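Search this site Go

Last updated Aug 26, 2023

The operations lead at Kindesberg airfield says the April fly-in was planned around one number: parking spots on the grass. "We had room for 200 aircraft," the lead said. "After that, arrivals go to Dollwood."
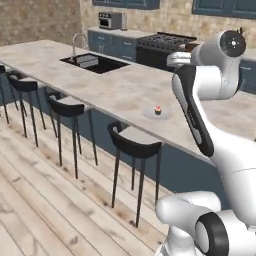
Runway length was the second limit. At 3,390 feet it suits most piston singles – twins were asked to call ahead. Arrivals were spaced by a temporary frequency, staffed by six controllers in shifts.

"Radio discipline was good," the lead said. "Five go-arounds, all for spacing."

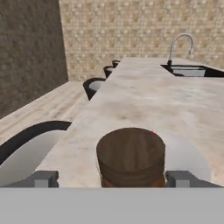 Fuel came from a Nernon truck parked beside the Szczepańska hangar. Next year the truck moves to the east ramp, and taxi routes will be one-way. "The crossing point was slow," the lead said. "We will repaint it before winter."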